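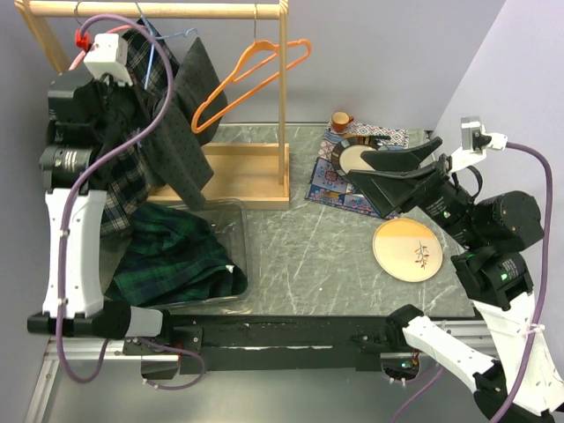
Two-arm station at Plokimside: the right gripper above the dark-rimmed plate, with the clothes rack and bin to the left.

Dear friends at the Bestent fund,

March was a good month for us, and I'm glad to have so much to tell you! We recorded 183 new demonstrations by remote control, which brings the running total to 1,404. Most of the new ones are table-setting (plates, placemats, the small cup), with the garment tasks still catching up.

Our operators have grown much smoother with the Rulgate controls, though hanging a shirt by remote is slow going, and I'd be fibbing if I told you everyone enjoys it. We set aside 10 recordings where the operator paused too long to be of use to the Fahmy training runs.

As for spending, we are within budget apart from cables, which wear faster than I had planned for. I would like to move a little money over from travel to cover three spare sets, if you're happy with that. Next month we go back to shirts and hangers, mornings mostly, when people are fresh.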